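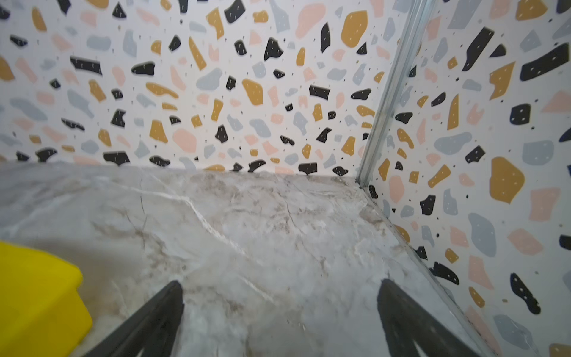 A Robot Goes Looking at a Corner

Every January the people at Hasteo open their workshop and let children in, which is brave of them. Nadja Schnyder gives the talk. She begins by asking who would like to see a robot dance. All the hands go up. Then she says it doesn't dance, and switches on the big screen.

What comes up on the screen is whatever the robot's own camera sees. The camera is small and sits at the robot's wrist, so you get a very good view of its two black fingers and no view at all of the rest of it. Imagine having an eye next to your watch strap. You would be marvellous at finding dropped coins and hopeless at crossing roads.

Why only two fingers?

You have more, of course, and you use most of them for holding crisps. Two will do for a surprising number of jobs. They close on a thing from both sides, and friction does the rest. (Friction is the grip you get when surfaces press together. Socks on a shiny floor have very little of it.) A hand like this is called a gripper, by people who didn't spend long choosing the name.

What is so hard about a corner?

The robot's practice spot has a marble pattern underneath and walls covered in blobs of black, mustard, pink and blue-grey. Joar Hellström, aged nine, said it looked like his gran's bathroom. Nadja said she would pass that on.

Busy patterns make good practice. You know at once that a mustard blob is part of the wall. A robot has to work that out - is it flat, or is it something to pick up? The place where the walls meet matters too.

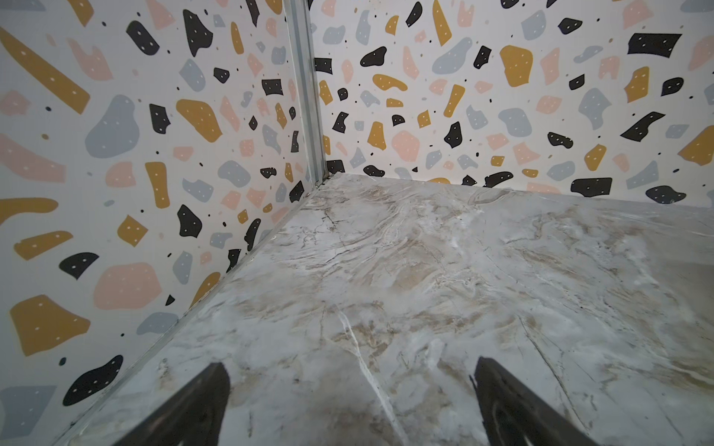
Bump a finger into a wall and you say "ow" and move it. A robot needs to be told where the wall is, or taught to notice, or it will go on pushing with perfect manners.

Can it learn?

Yes, slowly. Nadja's robot has had 300 goes at one small job, and she describes its progress as "nearly all right". Nanna Kragh asked whether it gets bored. It doesn't, but Nadja does.

Visits last 15 minutes and begin at the blue door. Please leave your crisps outside.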